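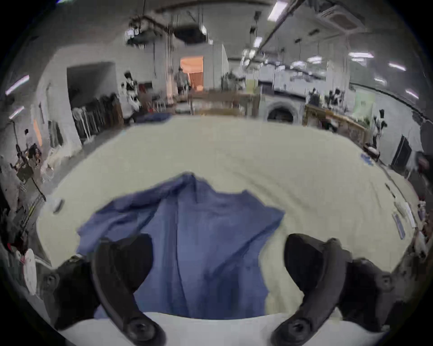
Reading time: 3 minutes

Search minutes and notices
Go

Vascombe Sewing Workshop: Minutes of the Monthly Meeting
2023-06-22
Posted by the workshop secretary

The meeting opened at 5:40 p.m. in the break room. The minutes of the last meeting were approved with one correction: the Plerkel order was for 321 garments.

1. Cutting and folding tables

Members discussed the state of the large tables. The pale covering marks easily, and blue lint shows up on it by the middle of the day. It was agreed that each table will be wiped down at lunch and again before closing. Only water and a soft cloth are to be used. The spray cleaner bought in the spring left a sticky patch on the second table and will be thrown out.

Garments should be laid flat with the collar at the top before folding. Several people said they have been folding with the collar still bunched, and Plerkel sent back a box on account of creased collars. The sample fold will be pinned to the board by the door.

Offcuts are still being left at the far end of the tables. Pieces larger than a hand go in the scrap bin for patching. Anything smaller goes in the trash.

2. Paper tags

Tags are to be kept along the right edge of the table, side by side, until the garment is folded. Two shirts in the last batch went out with the wrong size tag. The proposal to buy tag holders from Calado was discussed. The price quoted was $55 for a set. Agreed to try one set on the first table and look at it again in September.

3. Plerkel order

The blue shirts are behind. 201 are finished and packed. The rest are cut and need collars, pressing and folding. The delivery date has not moved. It was agreed to put the aprons on hold until the shirts are out. One member asked for it to be noted that the aprons were also promised.

4. Ceiling and air conditioning

The ceiling unit at the right-hand side of the room blows straight down on the pressing station. Fetevau has been asked to turn the vents. No reply yet. The secretary will call again. Dust on the ducts was raised. Cleaning them needs a lift, and the quote is to be brought to the next meeting.

5. Other business

The request for a second steam iron was approved, up to $40, used. The lost shears have been found in the button drawer. Please return shears to the rack.

A question about radio volume was put off.

The meeting closed at 6:35 p.m. The next meeting date will be posted on the board.

Comments

threadbare_k
Can the sample fold go on the wall by the tables instead? You can't see the door board from the back.

Bobbin Lane
I have a steam iron I would sell for 30. It needs a new cord. I'll bring it in.

pressing station
It is freezing under that vent. Please call Fetevau in the morning when someone picks up.

threadbare_k
Also the scrap bin is full again.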